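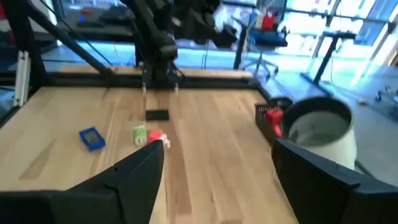 The woman who keeps the lost-and-found shelf at Strand, a shared workshop and study house in Mokum, did not want her name in the article. "Write only that I am the person with the chargers," she said when we sat down in February, and she poured tea for both of us before I could find my pen.

Strand has roughly 200 members. Most of them come in the evening with a laptop, a phone and a plan, and they leave with the laptop, the phone and no charger. For a long time these forgotten things went into one drawer under the coffee machine. She opened this drawer two winters ago and she remembers it well.

"It was like a nest," she told me. "You pull one cable and everything comes with it. I took out 69 chargers. Some were without a cable, some had a bent pin, and a few I am sure were older than the building."

She began to sort them on the long table by the window, and she has not stopped. The table is light wood, made of narrow planks, and she prefers it for practical reasons. A dark table hides a dark plug, she says, and on the light one she finds everything. The members know the table is hers before six o'clock.

I asked how the sorting goes. She answered very seriously, and I understood that she had explained it to many people before me.

"First I only look. I do not touch the pile for one minute, I look what is the same. Then I take the colored ones, because somebody will miss a red charger. A white one, people just buy again and they never come to ask me."

The colored chargers were a surprise for me. I had expected a table full of white and black, but she has a weakness for the bright ones, and the members started to buy them too, so that they could recognize their own. 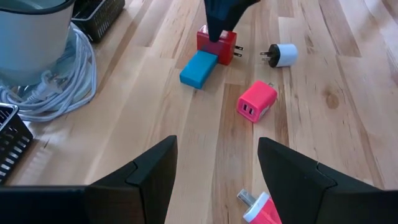 *Red chargers and a blue block on the sorting table at Strand.*

She puts chargers with their prongs to the side, never down. "Down is bad for the wood. I did it in the beginning and there are still small holes, I can show you." She did show me, with a fingernail, close to the metal edge of the table. I counted this as the only moment when she looked a little guilty.

Blocks are another story. They come from the children's corner on the other side of the hall, and they travel. She finds them in coat pockets and once inside a printer. At the end she sends them all back in one trip, but while she is working they stay on the table with the rest.

"People ask why I don't make it two tables, one for toys and one for electric things. But then I must walk. I am not so young, and I like to see everything together."

Not all chargers find their owner. After 100 days she tests what is left with an old phone. What works goes into the lending box, and what doesn't work goes to Alteck, the repair shop behind the tram stop, where they take the good parts out. She was for a while in discussion with Vamham, the company that rents the upper floor, about a second lending box for their people. They said yes, and then they borrowed nine chargers and returned four.

"I was angry for one afternoon," she said. "Then I went upstairs with my bag and I collected them from the sockets myself. They were very polite. One man held the door."

I wanted to know if it bothers her, to put in order the same kind of mess each week. She thought about this longer than about my other questions.

"When I worked in the office, I never saw when something was finished. There was always a next version. With the chargers, I know. The table is full, then the table is not full, and I go home. My husband says I could do this in our kitchen as well - he has a point, but our kitchen is his problem."

Before I left she asked what charger I use. I said a white one. She gave me a piece of red tape from her pocket and waited until I had put it on.

The shelf at Strand is open in the evening from five to eight. If you lost something in green, she asks you to come soon, she has three of them and needs the space.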